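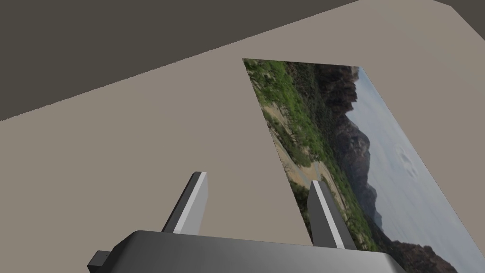 Category: Printing and paper goods

A view card is a printed picture of a place, sold cheaply to visitors and usually kept flat in an album or a drawer. It differs from a postcard in having no space for an address, and the back is often blank.

History

View cards were first sold in Mondstead by stationers who had leftover stock from calendar printing. The early sets held 20 cards in a paper sleeve. Most showed hills, rivers and coast, which dated less quickly than streets and shop fronts. The trade spread to Villanueva, where a new set came out each July for the summer season. Print runs were small, roughly 300 sets a year, and unsold sets were pulped.

Production

The usual stock is a stiff coated paper. Cards are printed on large sheets, left to dry, and then trimmed. A margin of 2 millimeters is allowed on each side for cutting errors. Landscape views are far more common than upright ones - sellers' racks were built for the wide shape, and printers kept to it. 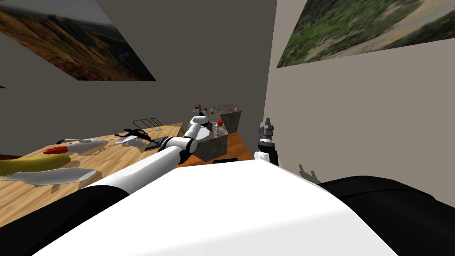

Stone counter beside a pale wall.

Storage

Cards fade in strong light and curl in damp rooms. Collectors keep them in sleeves, away from kitchens and outside walls. Birnik sets, made on thinner paper, crease easily and are seldom found complete.

See also: Calendar printing; Odesus paper mill; Postcard

Last edited Oct 27, 2020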